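Sunday, May 26, 2024

Bench notes – crate sorting, Welley parts

Weekend session, building quiet, heating off. Carried on from Friday's list. Aim was to settle the crate layout for the bench before the Stukaro order goes in, so that we buy the right footprint and stop borrowing from stores.

Weighed the crates empty on the floor scale, two readings each, same result both times. Blue: 965 g. Red: 1,294 g. White bin: 1,624 g. The white bin is heavier than I had it in the August notes. I think the old figure was taken without the base insert. Corrected in the table, old value struck through and left legible.

Layout as last agreed: blue, red, white, left to right in a single row. Tried the row pushed right back first. Reach to the rear of each crate was poor and the far items had to be tipped to get them out. Brought the row forward by 60 mm and repeated. Better. Marked the new line with pencil only, no tape yet, in case Portela want the table back in its old arrangement.

Cylinders go in upright. Lying down they roll to one end and the crate has to be repacked each time it is moved. Upright they hold position if the crate is set down flat, and less well if it is dragged. Do not drag. The ribbing is on the outer walls and gives a decent grip for lifting, so there is no excuse.

Colours kept separate for now: light blue cylinders in the blue crate, black in the red. I did try mixing them to save a crate. It costs more time at the picking end than it saves in bench space, and the black ones are hard to tell apart from above as it is. 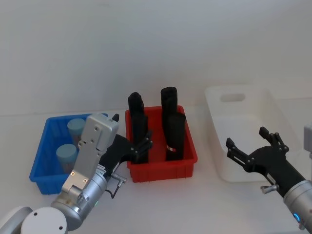 Row order blue – red – white. Black cylinders standing in pairs in the red crate, two light blue in the blue crate.

Pairs, one behind the other, is the arrangement I would keep for the red crate. Tried a single line along the long side as well. It looks tidier but the end pieces lean as soon as one is taken from the middle. With pairs the gap stays at one end and it is obvious what has been removed.

Blue crate is shallow for what goes in it. Usable on the bench, but I would not carry it down the corridor loaded. If Stukaro list a deeper one in the same footprint, order that and move the present one to small hardware. Rim flares slightly, so check it against the shelf spacing before committing. I measured the shelf at the top only and it is not square.

White bin stays where it is. The translucent wall is useful for a quick check from the side. Still no decision on whether it is for rejects or for finished pieces. Lolter sheet says rejects, our own sheet says finished. One of the two needs changing and I have left both as found.

To do:
Relabel crates on the short side, matching the new row.
Ask Portela about the table line, then tape it.
Deeper blue crate – check stock and rim width.
Reconcile the Lolter sheet with ours.
Return the floor scale to stores, flat battery noted on the tag.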